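Tudum folding cell: what went wrong in April
Speaker notes, Marcelino Rivas

Open with the fault. Left arm kept its grip on the waistband after the release command. Right arm went on with the fold anyway. Force limit tripped at 90 percent and both arms froze with the garment stretched between them.

Say clearly: no one was hurt. The operator reached in to free the cloth before the stop was confirmed. That is the safety matter, and it gets its own slide.

Numbers. 1,938 folds logged before the fault. The log shows 70 late releases in that run, and we had alarms on none of them. Pause here.

Cause. The left gripper reported "open" when the command was sent. It should report when the jaw has moved. The Benítez team found this in the controller code at Kovunstead.

Denim made it worse. A gathered waistband is thick, and the jaw has to open further to let go of it.

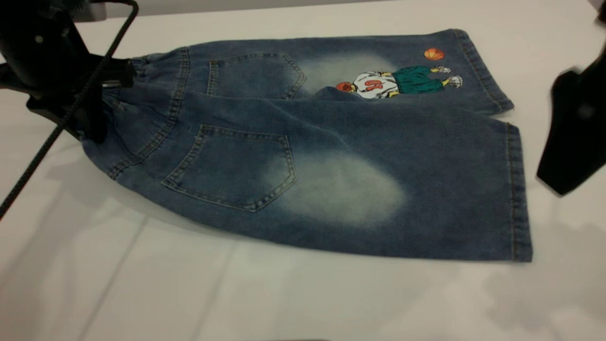

T-shirts hid the problem for months. They slide out of a half-open jaw.

Fixes so far:
Jaw position is checked before the other arm moves.
Speed held at 50 percent on denim.
No hands past the line until the stop light is solid.

Still open: cable wear on the left arm. Wanau is sending a new clip. Take questions on this one first.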